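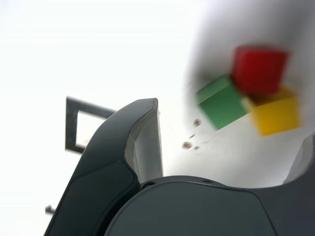
Red, green and yellow cubes, all a bit of a blur, with the gripper in front.

Can a machine tidy up after children yet? Or am I dreaming?

Asked in Home & Gadgets, March

Right, bear with me because I'm not technical in the slightest. I look after four under-fives at my house (two mine, two not) and by half past five in the evening my floor is basically a layer of building blocks with a carpet somewhere underneath. I've got a robot hoover, a Morkell, and it's fine on the hall but it just shoves the blocks under the sofa and then gets upset about it. So I pick everything up first so the robot can clean, and you can see where that falls down as a plan!

My brother-in-law reckons there are arms now that pick things up and sort them, and that I should hang on a year before spending money on storage. He got this off a video. He also told me I wouldn't need a dishwasher in our old flat in Lesness, so I take it with a pinch of salt.

What I'd like to know from people who've been near one of these things: could it pick up blocks and put them in a box? Could it do it on a carpet? What about crumbs, because where there are toddlers there are crumbs. And is it house money or car money or hoover money? I've got £141 left in the equipment budget so if it's more than that you can let me down gently.

Mereana Lockyer

3 answers

Answer from Ingeborg Reinholz (accepted)

Hello Mereana! I spend two afternoons a week at Rindbridge, where we try out arms on small jobs, packing and sorting mostly, and coloured blocks are what everybody starts on. So I've watched a lot of blocks get picked up, and a lot not.

Short version: on a table, with decent light and nothing in the way, yes. On your carpet at half five, no, not that I've seen.

A single block sitting out on its own is the easy bit. Two fingers, open, come down either side, close. Even one that's sitting a bit skew is usually all right provided there's room round it.

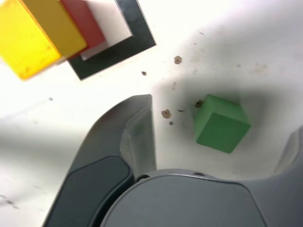 Green cube out on its own, the others over by the black square.

It's when they're pushed up against each other that it gets silly. The fingers need somewhere to go, and if there are three in a row touching, the middle one might as well be glued down. A two-year-old would just swipe the lot into a box with one arm. Ours goes for one, nudges its neighbour, has a think, goes again. We kept a tally over a few weeks and out of 700 tries at blocks in a heap it got 100 into the right place first go. On single blocks it was miles better, I just haven't got that sheet with me.

Crumbs: forget it. A gripper that size hasn't a hope with a crumb, it'll happily work with them lying all over the table and leave every one where it was. You'd still want your hoover or a damp cloth.

Other things you'd run into at home that we don't have to bother with: socks, anything see-through, anything sticky, stairs, and small people who want to hold its hand. That last one would worry me more than all the rest. I wouldn't have an arm moving in a room with toddlers, full stop, unless it was one made and tested for being round children, and I don't know of one I'd trust.

Money wise, the cheapest arm I've personally had my hands on was a second-hand one at £1,868, and that was just the arm. You then need something to bolt it to, a computer, a camera and somebody patient. So sorry, no, not out of the £141.

If it were me I'd get a big play mat with a drawstring round the edge. Blocks stay on the mat, pull the string, done in ten seconds, then let the Morkell loose.

Second answer, from upadhyay_k

No. Get a dustpan, the wide sort. Sweep all the blocks into a crate. I've done it for years

Third answer, from Terrapin

I think your brother-in-law is half right. They're coming on quickly, and the folding-towels ones I've seen videos of are really quite good, though I always wonder how many goes it took to get the video. Check if it says it's been speeded up, it's often in tiny writing in the corner. I've no idea about carpets.

Also can you turn the hoover's bump setting down? Mine has a quiet mode and it stops shoving things so much. Might not be the same make.

Comment from Mereana Lockyer

Thank you all, especially Ingeborg, that's so helpful (and I've read the bit about the socks out loud to my husband). Drawstring mat ordered! Terrapin, I've looked and mine has a gentle mode I never knew about, so I'll try that tonight. Does anyone know if the mats go in the wash at 40?

Comment from Ingeborg Reinholz

Ours is cotton and does. Take the cord out first or it'll knot itself round everything else in there.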